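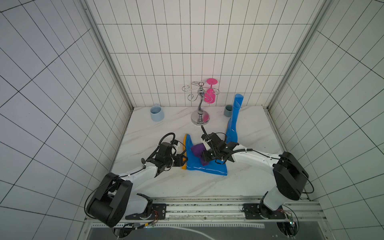
Wirkeo open day at Clemstead – notes and questions

Forum: Manipulation and end effectors
9 replies

tolstack
Went to the Wirkeo open day in Clemstead in October. Posting notes while I still have them. Four demo cells were running. Three were standard: palletizing, a vision-guided screw station, and a conveyor pick. The fourth was the bimanual booth, two arms on a common front rail, household objects, and I spent most of the afternoon there.

The task was wiping down a rain boot. One gripper goes to the sole, the other pinches a cloth and works it over the boot. Boot lying on its side on the floor of the cell, second boot standing at the back with a couple of cups and a wine-glass rack. Black grippers on both arms.

Questions for anyone else who was there:
1. Was the left gripper holding the boot or only bracing it?
2. Did anyone get a straight answer on cycle time?
3. Does anybody know what the rack was for?

backlash_min
I was there in the morning. Bracing, as far as I could see. It pushed against the yellow sole and the friction of the boot on the floor did the rest. That is fine for a wipe near the shaft and poor for anything at the toe, because the boot pivots. I watched it pivot twice.

Cycle time: I asked and was told it was not a figure they publish.

odd_harmonic
Disagree on the bracing. In the run I saw, the fingers closed on the edge of the sole before the cloth arm moved. They may have changed the routine between morning and afternoon.

3. The rack belonged to another task, hanging the pink plastic glass upside down by its foot. They ran it before lunch. It placed the glass on a right-hand hook and left it there.

tolstack
The glass was on the hook the whole time I was watching, so that fits. Thanks.

feedrate
Not convinced a boot wipe shows anything. Cloth pinched in a gripper, no visible control of contact force, object is rubber and will forgive any error. Put a wine glass under that cloth, a real one, and I will pay attention.

backlash_min
Soft objects are harder in one respect. The shaft deforms when you press on it, so the surface you planned against is no longer where it was. A rigid mug is simpler geometrically. Agree that force was the open question. I did not hear it addressed.

feedrate
Deformation matters if you need accuracy. Wiping does not need accuracy. You go over it again.

shimstock
Was anyone else bothered by the cable routing? The loop on the left arm stood well out from the links and went down the outside to the base. White cable ties at intervals, but with that much slack I would expect it to catch on something sooner or later. Also bare boards and loose wires near the front rail. At Odera we would not get that past the safety walk.

odd_harmonic
It is a lab cell. The slack is there so the wrist can rotate. You can clip it tighter and then you break conductors at the connector. I have replaced enough of those.

shimstock
Then use a rotary guide. They are not expensive.

tolstack
On runs: the engineer at the booth said they had logged 639 attempts at the boot task and were aiming for 3000 before changing the object set. He would not give a success rate. The Grotier people standing next to me asked the same thing and got the same reply.

feedrate
639 attempts and no rate. Draw your own conclusion.

backlash_min
Or they have not agreed on what counts as clean. We had that problem with a tray-washing cell – 1000 cycles recorded and two departments scoring them differently.

tolstack
Does anyone have notes from the screw station? I only caught the end of it and the handout has no torque values.

shimstock
I have the sheet they gave out in the morning. Will scan it tonight.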